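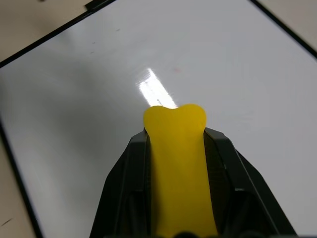 Budgeting for the second bench

Nurngate plans to order a two-arm bench from Drovo in June. The quote leaves out spare gripper fingers, at $530 a pair, and some 40 feet of cable. Both should go on the first purchase order. Whiteboard work and cable handling use the same black fingers, so one spare set covers both jobs.

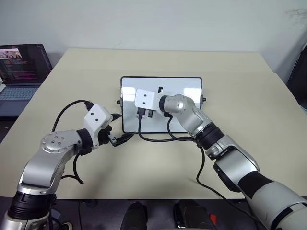 Verna Whitlock would put the cable money first and hold the spare fingers over to next year's budget.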